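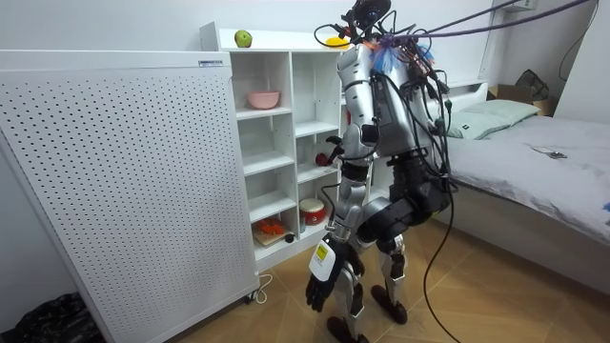 The white cubby shelf in the small bedroom

Re: [small-homes] Open shelves or closed wardrobe for a small bedroom?

Dear Poonam and all,

Thank you for the long message. I answer between your lines, I hope it is easy to read.

Poonam Malhotra wrote:
> We must decide before the end of August. The room is narrow and the door
> opens to the inside. My husband wants the Larnon wardrobe with sliding
> doors. I would prefer something open, but I am afraid of dust.

We had the same discussion at home two years ago. At that time we had a Larnon, the older model with the metal rail. The doors ran well in the first winter, and after that the left one jumped from the rail each time somebody closed it too fast. I repaired it 4 times. If you buy it, please look first if the floor is level. Ours was not, and the shop did not ask.

Now we use a tall cubby unit, white, without doors. About the dust you are right. I wipe the shelves every second week, and the top I do when I remember. Sweaters that we do not wear in summer go into cotton bags with a zipper. The T-shirts are used so often that they have no time to become dusty.

> Is it true that the open ones must be fixed to the wall? We are renting
> and the owner does not like holes.

Please fix it. I say this strongly. A tall unit can fall forward when a child climbs on it, also when it is full of books at the bottom. In our contract there was nothing about holes, so I wrote to the owner and he agreed the same day, with the condition that we fill them when we move out. I used filler from Cestitz and it dried in one night. You can paint over it.

> And what did you pay, if I may ask?

The unit was 1,039 in our local money, with delivery to the door but not up the stairs. The wardrobe from Rautiainen that my sister has cost her almost 4,000, and it is beautiful, but it needs a bigger room than yours or mine.

One more thing which I did not know before. Measure the baseboard. Ours is 14 millimeters thick, and the unit does not stand flat to the wall because of it. I put a thin strip of wood behind the upper part, at the place where the screw goes in.

If somebody on the list has experience with sliding doors on an uneven floor, please write also, my answer is only from one bad rail.

With kind regards from the fourth floor,
M.

3 replies | 2 shares

Recent in this list
Curtain instead of a closet door
Pluris hooks: which screws for old plaster?
Bed with drawers, and where to put the winter blankets
Re: Re: Damp smell behind the wardrobe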